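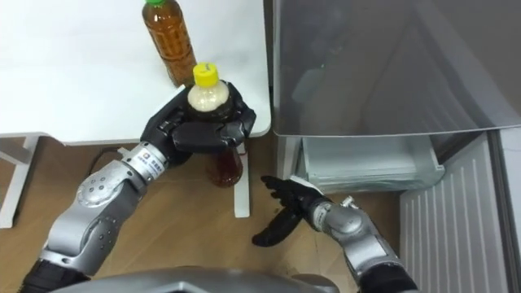

Bottle in the left hand, right hand open and waiting by the drawer: a humanoid working between desk and refrigerator.

The House Rules

What should a humanoid robot be allowed to do in your kitchen before anyone trusts it there? A small group of engineers has written its answer down, and it reads better than you'd expect.

The best document I read this winter has no plot and was written mostly by Murray Tremblay, who used to inspect elevators. It is called the Skeritden Code, it covers how humanoid robots should be set up, watched and judged when they do household jobs, and I have now read it three times with a pencil in my hand. I love it. I love it the way some people love a really good railroad timetable.

Tremblay works at Chisholm, a robotics lab that took up the code in November. The first draft was put together with Zulldale, a company that makes robot hands, after the two outfits tried to compare results and found they couldn't. Both had a robot that could move a bottle from a table to a refrigerator drawer. Both were proud of it. But one team let an operator step in whenever the hand got into trouble and still scored the run as a success, while the other threw those runs away. "We had two numbers and they were both true," Tremblay told me, "and you couldn't put them on the same page."

So the code starts with words. A "run" begins when the robot first moves and ends when both hands are clear of the furniture. An "assist" is any human input at all, even a nudge of a chair. A dropped bottle is a dropped bottle, even if it lands upright (I'm told this one was argued over for an entire afternoon, and I'd have paid to be in the room!).

Then it gets to the floor, and that's where I really started underlining.

Mind the cables

Robots in research photos often look as if they've wandered in on their own. Spend a day near one and you notice the wiring. A humanoid standing at a desk may have lines running from its head across the room at head height and a power cable looping over the floorboards behind its feet, and every one of those is something to trip on, for the robot and for you.

The code gives cables a chapter of their own. Floor cables get enough slack for a full turn of the body and are never laid between the feet and the work. Overhead lines are checked at the farthest reach of the job before power goes to the legs. Power strips stay out of the walking area, and the person at the stop button stands where the cable can't reach their ankles. None of this is exotic. Harvey Gill, who runs safety training at Chisholm, says he borrowed half of it from theater stagehands. 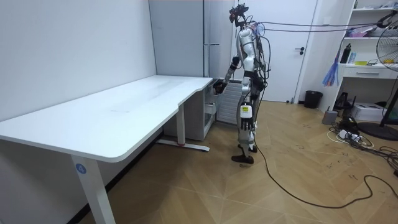 Furniture is part of the test

This chapter won me over completely. If you move a desk four inches, you've changed the job, so the code asks teams to label each workstation and write down where everything stands: desk, cabinet, refrigerator, how far each drawer is pulled out. Anyone repeating the test should be able to rebuild it from the sheet.

It also asks them to leave ordinary stuff in the room. Gill is firm on this. A fan, a wastebasket, shelves with things on them, all of it can stay, provided it's outside the marked reach of the arms. "People live with stuff," he says. "I want to know how it does with stuff."

Liquids get special attention. Bottles must be capped and plastic, and the sheet has to say how full each one is, as a liquid that shifts around can change how a grip feels to the hand. After 100 runs the bottles are swapped for new ones. After 1000, the fingertips are inspected whether or not anything seems wrong. 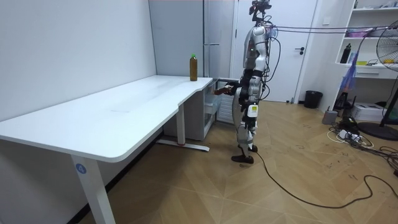

Keeping the bad days

My favorite rule is the shortest: "Log it all." Purkach, the shared record that Chisholm and Zulldale both write to, held 846 runs when I visited, with failures listed in the same type size as everything else. You can scroll through an entire morning of fumbled lids. I did, happily, with a sandwich.

The plan is to reach 3000 before the next edition of the code, which will take on stairs, pets and glassware. Tremblay already has a folder of notes on cats. He wouldn't let me read it, but he did let me see how thick it was.

Teams that want to comment on the current edition can write to Chisholm, and Gill answers the mail himself, usually with a follow-up question about where you keep your extension cords.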